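**1/** ok so a few of you asked how the no-spend April went and I kept saying "thread soon" like a coward. Thread now. Get a snack.

**2/** Quick background for new people: I moved to Prakumport last fall, my rent went up right after, and I realized I had no clue where my money was going. I make a fine salary! I was still eating cereal for dinner by the 25th!

**3/** So I went back through a year of bank statements one night with a pot of tea and a highlighter. Total spent on stuff I'd call "little treats": $3,659. I checked it twice. Then I went and lay on the floor for a bit.

**4/** The rules I set (stolen mostly from Zofia Urbańczyk, my old roommate, who has done this three times):

- Rent, bills, groceries, bus pass, medicine: all fine
- No takeout, no coffee out, no clothes, no "it was on sale"
- Nothing for the apartment. This was the hard one for me. I'd had a tab open with throw pillows in it since winter, and I closed it on the first morning and felt like I'd put down a pet. Couch stays as it is, white pillow and all.

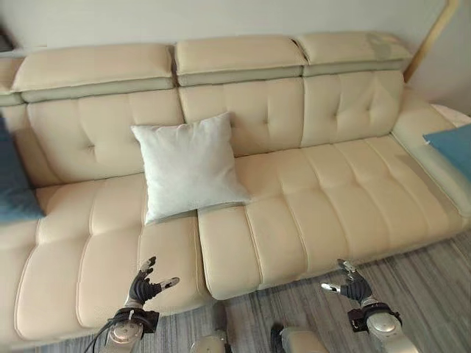
- Two free passes for the month, any purpose, no guilt

**5/** Week one was weirdly easy. I was smug. I made soup. I texted people pictures of the soup. Roman Szewczyk replied "please stop" and he was right.

**6/** Week two I cracked, sort of. Caoimhe Cronin had her birthday dinner at Cirari and I wasn't going to be the person who orders tap water and stares. So that was pass number one. I had the mushroom pasta and split a dessert and I'd do it again tomorrow.

**7/** Biggest surprise of the whole month was subscriptions. I had 12 of them. TWELVE. One was a meditation app I opened a single time, during a layover. One was called Primine and I had to search my email to find out what it even was (meal planning, apparently, and I'd been paying for the family tier, as a household of one).

**8/** Canceling took a whole evening. Some let you do it in two clicks and some make you go through five pages of "are you SURE, here's 40% off." Say no to the 40% off. I said yes to one and I'm still mad at myself.

**9/** Groceries! People always ask. Mine went UP at first, because if you can't get takeout you will absolutely buy the fancy cheese to make yourself feel better. By the third week I'd calmed down and was shopping from a list. Things that helped:

- frozen dumplings in the freezer for nights when I'd otherwise order
- cooking rice in a big batch and doing fried rice with whatever was sad in the drawer
- not going to the store hungry, which my mom told me when I was nine and I have ignored ever since

**10/** Jolanta Jabłońska started a swap night at her place and it kind of saved the month. You bring books, clothes, a lamp, whatever, and you take what you like. I came home with a raincoat and a bread tin. I got rid of a pair of boots that have hurt me since the day I bought them and somebody was HAPPY about them.

**11/** Pass number two went to a haircut. I'd been cutting my own bangs. We don't need to discuss it.

**12/** The part I didn't expect to be hard was evenings. I used to kill an hour after work just walking around shops on Zalewska, never really planning to buy anything, always coming home with a bag. Without that I was just... on the couch. First few nights I scrolled. Then I got bored of scrolling and read a library book, then three more. I'd forgotten I like reading! I'm halfway through a very long one about a shipwreck and I'm rationing the chapters.
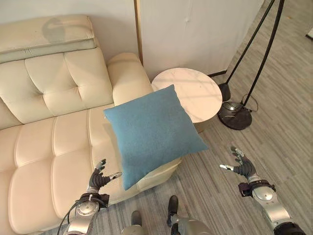 **13/** Top question in my replies, so here you go:

Did you end up saving anything, or did you blow it all on the first day of the next month?

I saved $343 compared to my usual month, and it's sitting in a separate account where I can't see it from the main screen. On the first I bought one iced coffee. It was fine. I'd built it up a lot in my head.

**14/** Would I do a full no-spend month again? Probably once a year. I don't think I could live like that, and by the last few days I was getting kind of joyless about it (I got annoyed at a friend for suggesting we go see a movie, which is not who I want to be).

**15/** What I'm keeping: the list before groceries, the canceled subscriptions, swap night, and a 48-hour wait on anything for the apartment. The pillow tab is open again. I'm on hour 30. I'll report back.

**16/** Ravinder Bélanger asked if I'd share the spreadsheet. It's ugly and one column is just labeled "why," but sure, I'll clean it up this weekend and post the link under this one.

**17/** If you've done one of these, tell me what your dumb expense was. I showed you mine. Somebody out there also has a family plan for one person and I want to hear from you.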